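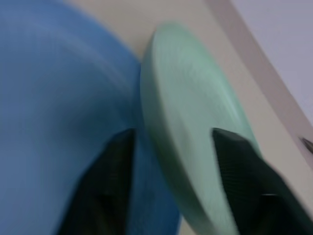
Curby's fingers at a pale green disc, with a blue piece beside it. View from the wrist camera.

Curby finger sets and wrist camera kit

Curby is the small two-finger gripper we build at Nastavska for bench arms that handle plates, lids, cups and other smooth household things. This page covers the part of it you will touch most: the fingers, and the little camera that looks out between them. We love this bit of the machine, and a well set up pair of fingers is a joy to watch!

What comes in the kit
2 dark green fingers, a matched pair
2 finger carriers with screws
Wrist camera on its bracket, with cable
Hex key and a setting card

The fingers
Each finger has a slanted tip and angled faces with a fine mesh-like pattern. The slant lets you come down beside a thin rim without needing much room on either side, so a plate leaning against something else is still fair game. Begoña Olmedo drew the shape after weeks of trying to pick saucers out of a crowded rack at our Galness workshop, and she is still shaving bits off it (version 83 is the one we ship).

Fitting a new pair
Switch the arm off at the wall and let it settle on its rest. Open the gripper by hand until the carriers stop. Undo the two screws, slide the old fingers off and push the new ones on until you feel them seat. Always change both together – one fresh finger and one worn one will twist a plate as they close. Tighten the screws until they bite, then a quarter turn more.

Close the gripper slowly on the setting card. The card should stay square and slide out with a gentle tug. If it tips, slacken the screws on the side it leans towards, nudge that finger and try again. It usually takes a couple of goes the first time.

Setting the camera
Both fingertips should show in the lower part of the picture, with clear space between them. If one sits much higher than the other, the bracket has turned on its post. Loosen it, straighten it and run the "find fingers" routine from the Curby menu.

The picture will smear when the wrist moves quickly close to something. If you want the software to judge where a rim is, add a short pause before the grip. We start new users on the slow speed setting and let them work up.

Looking after it
Wipe the fingers with a damp cloth at the end of the day, working along the pattern. A soft toothbrush is good for flour and dried soap. Keep solvents away from the plastic and the lens. Check the finger screws every 4,000 grips; the counter is on the status page and can be reset once you have done it.

Spares
Finger pairs, carriers and camera cables are kept in stock at Galness. Brackets are made for us by Radonjić and can take a little longer. A softer finger for thin glass is on the bench now and should be ready in September – the early ones feel lovely.

Page updated 7/28/26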